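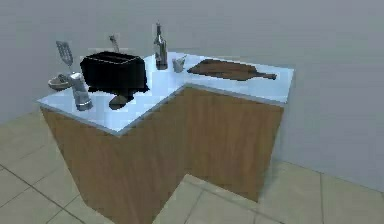

The margin problem in Pollen is in the way the collision world is merged after the first reset, and I think I can now explain it. When Clomen loads a kitchen, it sends each object with its own padding already applied. Pollen then builds the merged world and applies the padding again, but only for pairs of objects whose boxes touch. So in an open area you will never notice it. On the right arm of the counter, where the cutting board lies alone, the planner finds a path at once. On the left arm, with the toaster, the metal canister and the bowl all close together, the double padding closes the gap between them and every grasp candidate is thrown away before the inverse kinematics is even called.

Janaka Wijesinghe wrote:

> Hello all,
> with the current branch I get "no valid start state" for the L counter
> kitchen, but only for some seeds. I ran 1000 seeds over the night and
> 29 of them fail. The arm is at its home pose and it is far away from
> everything, so I do not believe the message. When I remove the
> spatula from the scene, most of them pass.
>
> Is it the attached object code again? I can give the seeds list.
>
> Janaka

Thank you for the seeds list, it saved me a lot of time. I could repeat all 29 failures on my machine. It is not the attached object code, and the message is indeed wrong: it is printed also when the list of goals is empty. I will send a separate patch for the text of the message, please do not mix it with this one.

About the spatula you were right in one way. It is long and thin and it stands up at an angle, so its axis-aligned box is much larger than the object. This box touches the boxes of its neighbors, and with this one touch they all become one group and get the padding a second time. If we used the oriented box for the touch test, the group would be smaller. I tried this on the evening before yesterday – it helps, but it hides the real mistake, so I left it out. 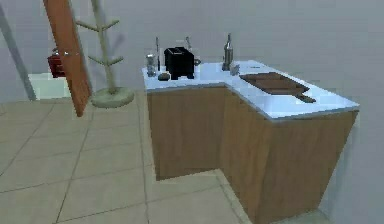
The patch is short. It adds a flag "padded" to the object message, and the merge step skips the padding when the flag is set. In the config file you have to set merge_padding to "once" on line 22, because the old value is kept as default for the people at Abeysekara who have recordings made with the old behavior. With the patch, 21 of the failing seeds plan normally. I did not run the full set again, so I can not say if some other seed became worse.

The remaining failures look different to me. In these the pose estimate from Tustico comes with a wrong height for the flat objects, and the cutting board is placed a little inside the countertop. The planner then sees a contact between the board and the counter from the beginning. We allow contact between an object and its support, but the support is looked up by height, and with the wrong height there is no support found. I see two possible ways: Tustico could snap the flat objects to the nearest plane, or Pollen could look for the support with some tolerance below. I prefer the first one, but I do not know this part of the code well.

Janaka, could you please run the seeds again with the branch fix-merge-padding and keep the planner logs? The debug level is enough, the trace level makes very big files. And if somebody still uses the old message format without the flag, please write here before I merge – the field is optional, but the Python bindings must be built again in any case.

Best regards

Search this list Search Advanced

Previous in thread Next in thread Thread index Date index List home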